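Search this site Enter keywords Go
Last updated April 1, 2024
Reading time: 3 minutes

Laying Out a Small Everyday Pouch

I used to pack my purse by feel, which is how I once arrived at my sister's place in Hevby with three lip balms and not a single tissue. These days I lay everything out on a cloth before any of it goes in, and I can't tell you how much calmer my mornings are (my sister's too, I should think!).

Start with the cloth. Any soft piece of fabric will do, and it doesn't need ironing. Mine has a cow-spot print that I love dearly, though I'll admit a dark pouch does its best to vanish against the spots. If you're forever losing hair ties, pick something plain.

Empty the pouch completely and turn it inside out over the sink. Crumbs, receipts, that one sticky mint – out they go. Go over the outside with a lint roller if it's a fuzzy one, and set it in the middle of your cloth.

Now bring out the small things you'd like to carry and put them around the pouch. Flat, soft packets go in first, against the back. Little boxes stand next to them, and anything long and narrow slides down the side. Keep whatever you reach for most at the top, printed side facing you, so you can find it by color while you're standing in line.

Then try the zipper. If it fights you, take one thing out and try again. I've owned my share of pouches, including a Morkeo that cost me $14 and gave up by May, and every broken zipper I've had came from squeezing in one more packet.

I do like a packet with a cheerful face on it. A cartoon and the words 要快乐, "be happy," are a nice thing to come across at the bottom of a bag on a gray afternoon.

Lay it all out again every couple of weeks, or whenever the pouch starts to feel heavy.

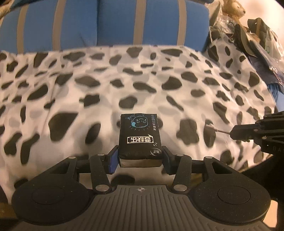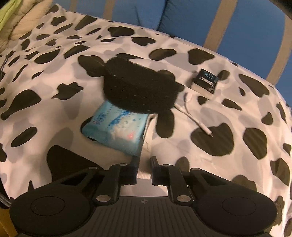
Nadhirah Harahap
Home and Organizing Writer, Roltgate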